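Bumton two-arm set: small objects on patterned surfaces

README for the November release

What is in this release

2,502 recorded demonstrations of two arms working together on small objects inside a lined cell. Every demonstration was driven by a person using a pair of hand-held leader arms. Nothing was scripted, and no trained policy was running while we recorded. The set was collected for the Nadton project, which is about handing over, opening and closing things that are too small or too light for one gripper to manage well.

The cells are at the Bumton site. Orsolya Csizmadia looks after the recordings and the labels, and questions about either should go to her.

Layout of the folders

The top level has one folder per task. Inside each task folder there is one folder per session, and inside that one folder per demonstration. A demonstration holds the joint positions and gripper openings for both arms, the video from each camera, and a short text file called notes. The notes file may be blank. Operators were asked to write in it only when something needed saying, so a blank file means the operator had no comment.

There are 51 sessions in all. Session numbers run in the order of recording, but a few were thrown away before the count was made, so expect gaps.

The cell

Both arms are fixed to a rail along the front and reach back over the floor. Walls and floor are covered in printed sheeting. We picked busy patterns on purpose: earlier sets from the Flutgate cell used a plain grey mat, and policies trained on them got worse as soon as the mat was changed. The floral floor and the brown damask walls make one of several linings in this release. The lining name is given in the session file.

Some of the objects are close in colour to parts of the print. Please don't mask out the background before you have tried training without masking.
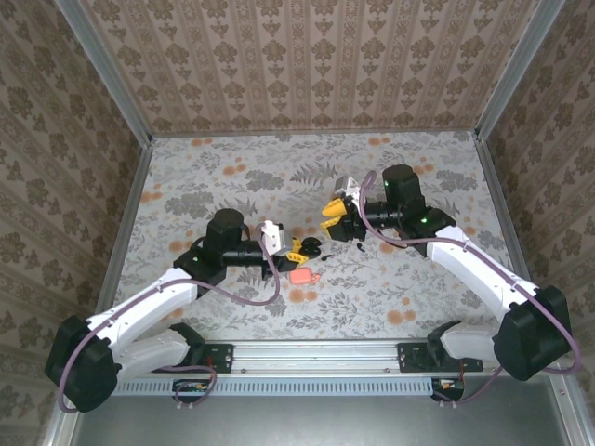
Tasks

handover: one arm picks up an object and passes it to the other. The receiving arm must hold it clear of the floor for one second.

open_case: a small hinged case is placed in the middle area and has to be opened. One arm steadies it, the other lifts the lid. Either arm may do either job, and the operator decides.

close_case: the reverse, starting with the lid up.

sort_small: several small items are moved to one side of the cell. This is the messiest task and has the most failures.

Labels

Each demonstration has one of three labels: success, partial or fail. Partial means that the task was finished but with a drop, a second grasp or a knock to something else along the way. The operator sets the label straight after the run and a second person checks it against the video. Where the two disagreed, the second person's label was kept and the first is stored beside it.

156 demonstrations are labelled fail. They are kept in the same folders as the rest. Filter on the label if you don't want them.

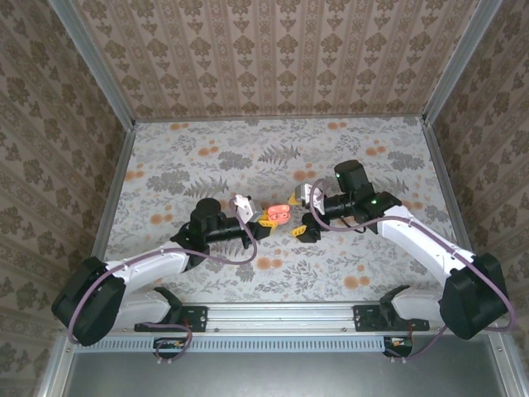 Both grippers at the pink earbud case, lid open.

Known problems

The video and joint streams are lined up by time stamp. In sessions recorded before the clock fix, the left arm can run up to 3 frames behind. These sessions carry the flag clock_old.

The wrist views are often partly blocked by the gripper's own fingers when it is close to an object. We have left them as they are.

Gripper opening is reported as a share of full travel, not in millimetres. Finger pads were changed during the collection and the closed value moved slightly each time. Use the per-session closed value if you need to know whether something was held.

Objects were put back by hand between runs, within a taped area the operator could see on a monitor overlay. Start positions are not recorded as numbers. If you need them, they have to be worked out from the first video frame.

Suggested split

Split by session. Runs from the same session share lighting, lining and operator, and a random split by demonstration gives scores that are too good. A list of held-out sessions is in the file split_v1. It was drawn up by Kovács for the baseline runs, and we ask that you use it if you want to compare against them.

Changes since the last release

Added close_case. Renamed open_box to open_case. Removed duplicate runs left behind by a failed copy on the recording machine. Corrected the lining name in two sessions.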